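Margareta Filip
@margfilip

1/ My term project for the robotics class at Virndale is teaching a machine to fold laundry. I picked it in April, when I had to choose between that and a line-following car. I would like to report that I have never once regretted it. I would like to report a lot of things.

2/ The class is called Intro to Learned Manipulation, and it runs on the theory that if you show a robot something enough times, it will get the idea. My mother has been running the same experiment on my brother for years, with denim. No results so far.

3/ Each team picks one household task and turns in demonstrations. Others took wiping a table, stacking cups, putting a lid on a jar. Normal people. Valentin Ursu, who grades us, read "jeans" on my proposal and wrote "ambitious" next to it in the margin. He used a pencil, like a doctor.

4/ We call our project Skosadley. It was a typo in the shared folder name and by the time anyone noticed, there were 282 files pointing at it. So now it's the brand.

5/ Things I believed about jeans before this class: they have two legs. Things I believe now: they have two legs, a fly, a waistband that rolls, pockets that turn into little flaps at the worst time, and a seam that never ends up where you left it. 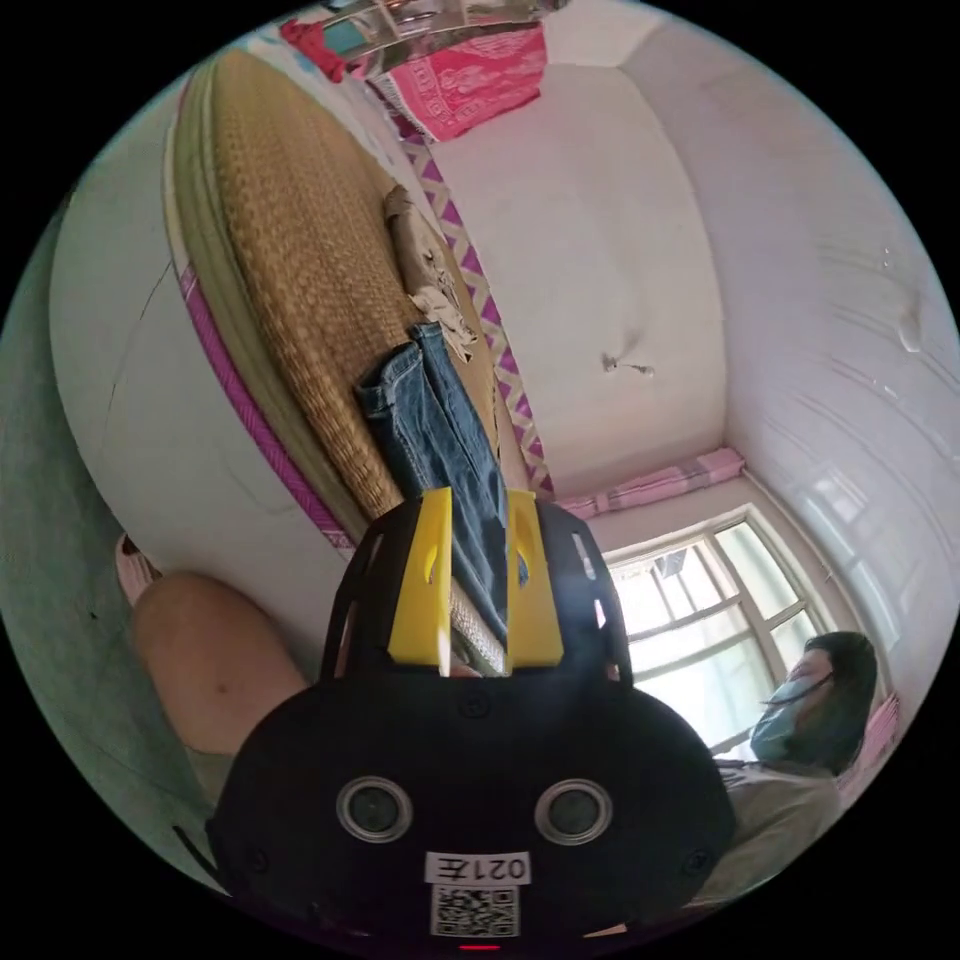

6/ Also, a gripper has two fingers. You have ten. You use every one of them on a pair of jeans and you have never thanked them. Try it tonight with only thumb and pointer on each hand. Go slow. Send me your feelings.

7/ The first thing you lose is smoothing. A flat palm does half the work of folding, and we don't have a palm. We have pinch and we have let go. Everything I know about laundry now has to be said in pinch and let go.

8/ Our written procedure started at four lines. It is currently two pages. There's a paragraph on what counts as "flat." There was a fight over that paragraph. I lost and I'm still right.

9/ The course rule is that a take with a mistake in it still gets saved, as long as you fix the mistake before you stop. Valentin says the robot needs to see people recover. Great news for me, a person who is mostly recovering.

10/ The minimum for a passing grade is 1,972 usable takes per team. I read that as a typo. I emailed. It was not a typo. The reply was one word long and the word was "Correct."

11/ The long fold is a two-person job the way we do it. One at the hem, one at the waist, both lift, both pretend to agree on when. We tried "three, two, one." We tried "now." What finally worked was whoever has the hem says "okay" in a tired voice.

12/ If you have ever moved a couch with a relative, you already have the main skill this course teaches.
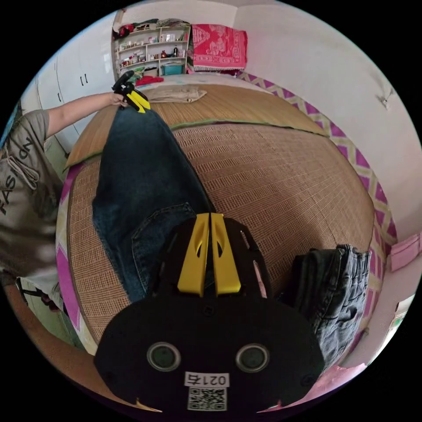 Two grippers, one pair of jeans: hem at the far end, waistband at mine.

13/ Someone always asks why we don't start with towels. A towel is a rectangle. A towel wants to be folded. The Fandiditz team at the other end of the class list did towels and finished early and they've been very nice about it, which I find hard to forgive.

14/ Current count, for those following along at home: 2,153 takes recorded. Roughly a tenth of those will get thrown out in review for sins like "let go too soon" and "hand in a hurry." I have reviewed my own and found that I am the hurry.

15/ Side effect: I can't fold my own clothes anymore without pausing at the end for a clean finish. I did it at the laundromat. A man waited for the dryer while I held still over a pillowcase.

16/ Review is due 6/1/20. After that the data goes off to train and we get to watch the thing try. I have asked for a seat near the front. My brother has asked if it can come live with us.

17/ Replies are open if you want to tell me how you fold jeans. In thirds is wrong, but I'll read it.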